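Woddale opens breakfast room with small round tables

September 22, 2019 - Woddale has opened a breakfast room in Homham, where guests prepare and plate their own bread at small round white tables.
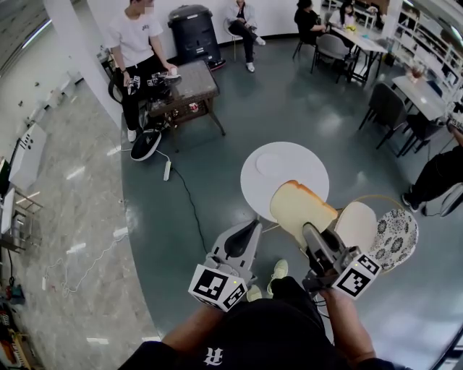
The room is meant for short visits of about 20 minutes. Plates come from the Ollus range, and guests may choose plain cream or a dark blue floral pattern.

"We wanted a simple place for a slice of bread and a good plate," says Dayana Xolalpa, manager of the room. "Many people do not sit down for this at home."

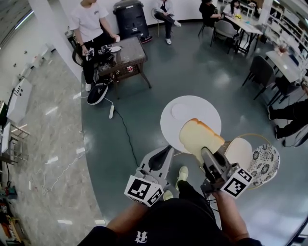
Visiting

Entrance is free - bread is paid at the table.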